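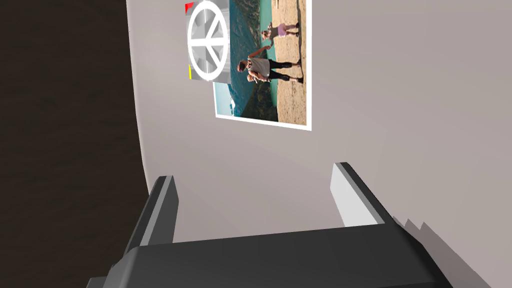
시뮬레이션에서 잘 되는 건 알겠는데 작업실 책상 위에서도 그만큼 되느냐는 질문을, 초고를 돌려 읽을 때 여백에서 제일 먼저 받았다. "렌더링은 거짓말을 잘하잖아요. 나사 풀리는 것까지 렌더링해 보셨어요?"라고도 적혀 있었다. 나사 풀리는 것까지는 못 했다(뒤에 쓰겠지만 정말로 풀렸다). 그래도 이 절은 거의 통째로 그 여백 메모에 대한 답이라고 보면 된다.

4.2 손목 시점을 실물과 맞추기

앞 절에서 팔의 관절 쪽은 다 이야기했으니 이제 손끝으로 넘어간다. Auer는 내가 Vundville에 있는 공동 작업실 Hurau에서 저녁마다 조금씩 만든 평행 그리퍼이고, 그림 3은 그 그리퍼의 모델을 Skencombe에 올려서 손목 바로 뒤쪽 시점으로 렌더링한 것이다. 학습에 들어가는 입력이 전부 이 시점이다. 방 전체를 내려다보는 시점도 처음에는 같이 썼는데, 작업실에서는 삼각대를 세워 둘 자리가 매일 달라지는 바람에 한 달쯤 버티다가 포기했다. 손목에 달린 카메라는 적어도 팔을 따라다니니까 누가 밤사이에 의자를 밀어 놓아도 상관이 없다!

이 시점을 고르고 나면 곧바로 따라오는 불편이 하나 있다. 화면 아래쪽을 그리퍼 몸통이 크게 차지한다는 점이다. 그림 3에서도 어두운 몸통이 아래쪽 가장자리를 거의 다 덮고 있고, 물체를 찾는 데 쓸 만한 픽셀은 두 손가락 사이와 그 위쪽에 몰려 있다. 처음 만든 모델에는 몸통 부분을 마스크로 지워서 넣어 줬다. 그게 상식적이라고 생각했다. 그런데 마스크를 빼고 그대로 넣었을 때 접근 자세가 눈에 띄게 안정됐고, 나는 이틀 동안 이걸 버그라고 믿고 코드를 뒤졌다. 버그가 아니었다. 몸통과 손가락이 늘 같은 자리에 보이니까 모델이 그걸 일종의 자처럼 쓰는 것 같다. 확인하려고 손가락 폭만 바꿔 렌더링한 묶음을 따로 넣어 봤더니 거리 추정이 한쪽으로 밀렸다. 증명이라고 부르기에는 모자라지만 나는 이 해석을 꽤 믿는 편이다.

문제는 자로 쓰려면 실물도 똑같이 생겨야 한다는 것이다. 여기서 집에서 만드는 사람의 설움이 시작된다. Auer의 손가락은 작업실 프린터로 뽑았고, 프린터는 온도와 습도와 그날 기분에 따라 결과가 다르다. 첫 번째 쌍은 모델보다 3mm 길게 나왔다. 슬라이서의 배율을 잘못 건드린 내 탓도 있다. 사포로 갈아 볼까 하다가 끝면이 기울어질 게 뻔해서 새로 뽑았고, 새로 뽑은 쌍은 길이는 맞는데 안쪽 면이 살짝 휘어서 얇은 것을 집을 때 아래쪽만 닿았다. 결국 세 번째 쌍을 썼다. 이 논문의 실물 결과는 전부 세 번째 쌍으로 얻은 것이고, 앞의 두 쌍으로 얻은 결과는 섞지 않았다.

카메라 위치 맞추기는 더 미련한 방법으로 했다. 렌더링 한 장을 반투명하게 띄워 놓고 실제 카메라 영상을 그 밑에 겹친 다음, 두 손가락의 윤곽이 포개질 때까지 브래킷을 손으로 밀었다. 체커보드로 하는 정식 보정도 물론 했지만(부록에 값이 있다) 매일 아침 다시 할 만한 일은 못 된다. 겹쳐 보기는 커피 내리는 동안 끝난다. 이 방법이 통하는 건 두 손가락이 시야 안에 항상 들어와 있는 덕분이라서, 손가락이 안 보이는 각도로 카메라를 다는 분들께는 권하기 어렵다.

배경 이야기도 해야겠다. 장면을 만들 때 나는 벽과 가구의 재질, 조명, 벽에 걸리는 사진을 무작위로 바꾸게 했다. 그림 3에는 밝은 회색 벽과 짙은 나무판이 나왔고, 벽의 풍경 사진은 옆으로 돌아간 채 걸려 있다. 사진의 방향도 무작위 항목에 넣어 뒀는데, 처음에는 사람이 보기에 자연스러운 방향만 허용했다가 나중에 풀었다. 모델한테는 호수든 절벽이든 그냥 색이 많은 직사각형이고, 오히려 정돈된 배경만 보고 자란 정책이 Hurau의 벽 앞에서 자주 헤맸다. 우리 작업실 벽에는 공구 목록, 지난 행사 포스터, 누가 붙였는지 모를 지도 따위가 빽빽하다. 그 앞에서 정책이 포스터 모서리를 향해 손을 뻗는 걸 보고 한참 웃다가, 집에 가서 사진 무작위화의 비율을 올렸다.

그림자는 끄지 않았다. 그림 3의 오른쪽 아래에 들쭉날쭉하게 떨어진 회색 그림자가 있는데, 한동안 이런 것을 없애고 학습시켜 본 적이 있다. 렌더링이 빨라지고 보기에도 깨끗하다. 대신 실물에서는 오후에 창 쪽에서 빛이 들어오면 팔의 그림자가 책상 위로 길게 눕고, 그림자를 모르는 정책은 그걸 물체로 착각해서 허공을 집었다. 오후 네 시쯤이 제일 심했다. 그림자를 켠 뒤로 이 실패는 줄었지만 없어지지는 않았다. 형광등이 두 줄 다 켜져 있을 때 생기는 겹그림자는 지금도 약점으로 남아 있다.

학습에는 이렇게 만든 접근 궤적 2,379개를 썼다. 더 만들 수도 있었다. 그런데 집 컴퓨터 한 대로 밤새 돌리고 아침에 꺼 두는 생활을 해 보면 전기 요금과 팬 소리라는 현실적인 상한이 생긴다. 궤적마다 시작 자세를 흔들었고, 손가락은 벌린 상태에서 출발하게 했다. 오므린 상태에서 출발하는 궤적은 넣지 않았는데 이건 나중에 후회했다. 실물에서 직전 시도가 실패하면 손가락이 반쯤 닫힌 채로 남는 일이 있고, 정책은 그런 자세를 본 적이 없어서 가만히 떨기만 했다. 지금은 시도 사이에 강제로 벌리는 동작을 한 줄 넣어 두었다. 우아하지는 않다.

실물 실험은 Hurau의 구석 책상에서 318번 했다. 물체는 작업실에 굴러다니는 것들, 그러니까 테이프 심, 나무 토막, 드라이버 손잡이, 빈 필름통 같은 것으로 정했다. 그중 103번이 실패였다. 실패를 다시 들여다보면 성격이 꽤 다르다. 물체를 제대로 보고 제대로 다가갔는데 집는 순간 미끄러진 것이 가장 많았고, 이건 시점의 문제라기보다 손가락 안쪽 면의 마찰 문제라서 고무를 붙이면 나아질 것으로 본다. 접근부터 틀린 실패는 그림자와 반사에 몰려 있었다. 그리고 앞에서 예고한 나사 건이 있다. 실험 중반부터 집는 위치가 한쪽으로 조금씩 치우치기에 학습이 잘못됐나 싶어 로그를 다 뽑아 봤는데, 카메라 브래킷의 나사 하나가 돌아가 있었다. 풀림 방지제를 바르고 겹쳐 보기를 다시 하니 치우침이 사라졌다. 치우친 기간의 시도도 위의 숫자에 그대로 넣었다. 빼면 성공률이 더 예뻐지겠지만, 나사가 풀리는 것도 집에서 만든 로봇의 성능이라고 생각한다.

비교 대상이 하나뿐이라는 지적도 받을 것 같아 미리 적어 둔다. 마스크를 씌운 정책은 같은 물체로 짧게만 돌려 봤고, 작업실 예약 시간이 모자라서 같은 횟수를 채우지 못했다. 그래서 두 정책의 성공률을 나란히 놓은 표는 싣지 않았다. 접근 자세의 흔들림은 시뮬레이션 안에서만 비교했으며 그 결과는 4.3절에 있다. 시점을 조금 뒤로 물려서 몸통이 덜 보이게 하는 변형도 궁금한데, 그러려면 브래킷을 다시 설계해야 하고 지금 브래킷은 손목 모터의 케이블과 이미 간신히 공존하는 중이다.

따라 만들 분들을 위해 한 가지만 덧붙이면, Skencombe에서 손가락 안쪽 면의 재질은 꼭 실물을 옆에 두고 맞추시길. 그림 3의 오른쪽 손가락은 안쪽 면이 거의 흰색에 가깝게 밝은데, 우리 설정에서 밝은 면이 이 정도로 드러나면 자동 노출을 켠 실제 카메라는 나머지를 어둡게 눌러 버린다. 나는 노출을 고정했고, 고정값은 형광등만 켠 밤을 기준으로 잡았다. 낮에 실험할 분이라면 이 값은 그대로 쓰지 말고 다시 잡아야 한다.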